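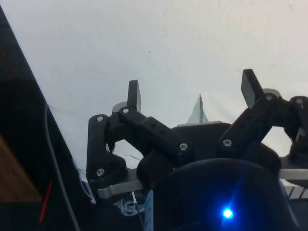

White surface with a few tiny dark specks.

I've had the Nivon whiteboard paint on my sewing room wall since May, so I feel I can finally say something fair about it! The second coat went on smoother than the first (I used a Cotier foam roller, and I'd buy that again in a heartbeat), and then I made myself wait 15 days before writing on it, which just about killed me. Marker wipes off with a dry cloth, though red needs a little spray and some patience. My one grumble is the smell, which hung around for nearly 2 weeks, even with the window open. Four stars from me, and I've already bought a can for the pantry door.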